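Gandby Three-Mirror Wardrobe with Base Drawers
Bedroom storage / Freestanding wardrobes / Medrano range
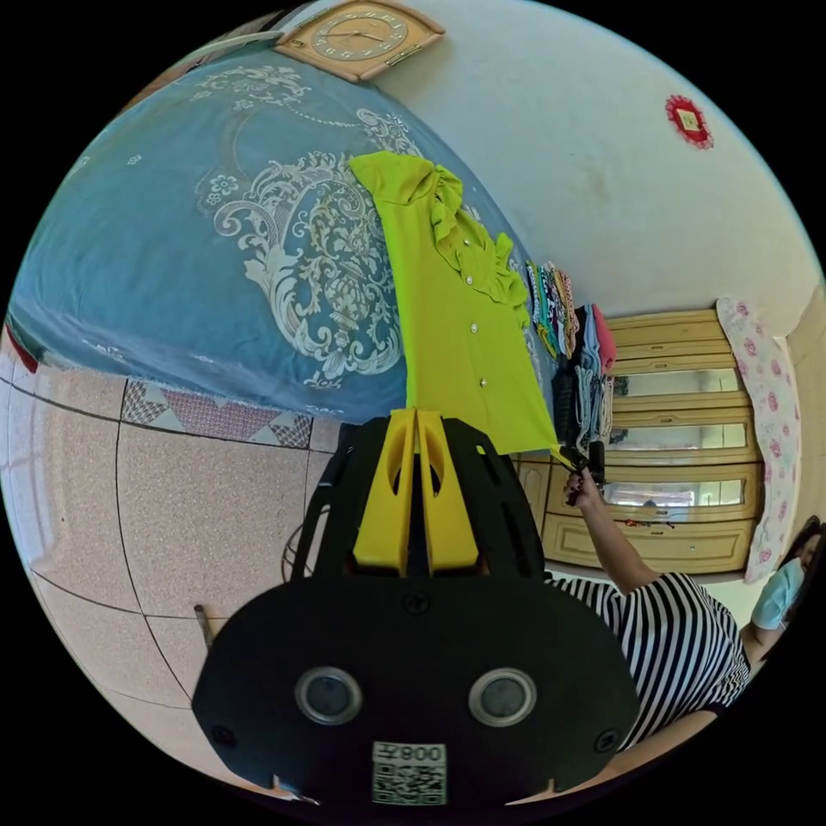 Wardrobe in pale wood, mirror panels on the doors. In front: bed with blue bedspread, garments along the far side, lime-green blouse with ruffled collar.

Overview

The Gandby is a freestanding wardrobe for bedrooms in which the bed doubles as the folding surface. The doors carry three horizontal mirror panels, stacked vertically, and the drawer section sits at the bottom of the case. Hanging garments go behind the doors. Folded garments go in the drawers or on the optional shelf.

The pale wood finish is the only finish supplied in the Medrano range. Replacement parts are matched to the current production batch, and a slight difference in tone from older units is normal.

Interior

Hanging rail: full width, fixed at both ends. Clear length 849 mm. The rail is not height-adjustable.
Drop below rail: 1,000 mm. Suits blouses, shirts, jackets and folded trousers. Full-length dresses will touch the case floor.
Optional shelf: depth 400 mm. Mounts above the rail on 2 brackets, supplied with the shelf.
Drawers: metal runners with end stops. Drawers lift out for cleaning when raised past the stop.

Placement

Allow enough clearance between the bed and the wardrobe for the doors to open fully. With the bed parallel to the wardrobe, measure from the edge of the bedspread and not from the mattress; a heavy spread adds to the width on each side. The drawers need less clearance than the doors.

On tiled floors, set the feet clear of the grout lines where possible. Leveling feet are included. Adjust the front pair first, then the rear pair, and check that the door gap is even from top to bottom.

The wardrobe must be fixed to the wall with the bracket supplied. Wall anchors are not included. Ask at a hardware store for anchors suited to your wall.

Loading

Sort the clothes on the bed before loading. Hanging items go in first, longest at the hinge side. Button blouses at the collar and at one point halfway down the placket, then hang them on shaped hangers. Ruffled collars should have free space on both sides; a full rail flattens them, and the crease has to be steamed out.

Patterned prints and light colors can share a drawer. New garments in strong colors should be washed separately before they are stored against white fabric. Fold to the depth of the drawer and stand the pieces on edge if the contents are changed often.

Keep heavy items (denim, blankets, spare bedspreads) in the base drawers. The optional shelf is intended for light knitwear and hats.

Care

Mirror panels: soft cloth, slightly damp. Spray cleaner goes on the cloth, never on the glass edge.
Wood surfaces: dry cloth. No wax, no silicone polish.
Runners: vacuum once a year. Do not oil.

Delivery and assembly

Ships in 2 cartons. The mirror panels are fitted to the doors at the Plemitz workshop and are not removed for transport. Carry the door carton upright. Assembly takes two people. The case is built lying on its back and raised before the doors are hung.

Orders confirmed by Tuesday noon leave the same week. Units ordered with the optional shelf ship from a separate stock and may arrive later.

Spare parts and order changes: Berenice Ocampo, Gandby parts desk
Assembly questions: Uriel Bermúdez, Plemitz workshop

Related items: Medrano shelf kit, Medrano drawer divider, Stustumo shaped hangers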